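About Javgate

Javgate is a puzzle school. We teach people to solve the 3x3 cube, and we sell a small number of cubes and trays to the people we teach. If you came looking for brain training, better grades or a calmer child, please read to the end of this page before paying for anything, as we have doubts about all three.

A mixed-up cube, a white table and plenty of time: that is most of what we deal in.

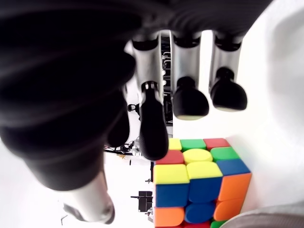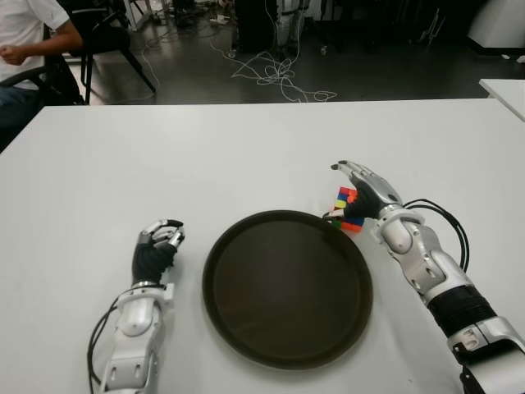
We opened in January, in two rooms in Nunness, after several years of running cube evenings wherever we could get a table. In those years we heard a lot of claims. Cubing raises your IQ. Cubing fixes your attention span. Cubing is a universal language. We went looking for something solid behind the first two and came back with very little. The third one doesn't mean anything as far as we can tell. So we took all of it off our leaflets and put the class times in larger type.

What we teach

The beginner course is 5 sessions. You learn to read the cube before you turn it much. Centers first: on an ordinary 3x3 the center pieces stay put relative to one another, so the yellow center tells you which side is going to be yellow, whatever mess surrounds it. A surprising number of adults arrive having peeled stickers off as children, and most of them had never noticed this. Then edges, then corners, one layer at a time. It is an old method and a slow one. We have been told more than once that we should start people on a faster system. We tried that for one term and ended up with a room full of people who could recite sequences and couldn't say what any of them did.

The second course is for people who can already solve and want to waste fewer turns. We don't promise a time. Anyone who promises you a time hasn't seen how you hold the thing.

On cubes and trays

We get asked which cube to buy. Buy a cheap one that turns without catching, and use it until you know what annoys you about it. Our own, the Dinis, is a plain stickered cube. Stickers wear, and a lot of people now prefer colored plastic. We still like stickers for teaching — they can be replaced one at a time — but we wouldn't argue with anybody who didn't.

The Ondieki tray is round with a low rim. We sell it as a place to put your cube down between solves. It keeps a cube from wandering across the table, and we make no further claims for it. A dinner plate does nearly as well.

Magnets, lubricants and adjustable springs all have their followers. We have tested a fair amount of this stuff on ourselves, without being told which cube had been treated, and our guesses were poor. We don't stock any of it.

Some numbers

Since people like numbers on these pages: 400 students have started the beginner course, counting the evenings before we had our own rooms. Of those, 79 went on to the second course. We don't know what the rest did. Some learned what they came to learn, and some presumably have a cube in a drawer. A friendlier page would give you a success rate here, but we would have to make one up.

Who should come

Anyone old enough to sit through a session and lose patience quietly. You don't need to be good at math. You do need to be willing to undo work you were pleased with, which some people dislike a great deal.

If you already have a cube, bring it as it is. Please don't have somebody solve it for you first; we will only scramble it again. School groups are welcome if the school has asked the students whether they want to come.

Enrollment forms are at the front desk in Nunness. Refunds are available up to the second session.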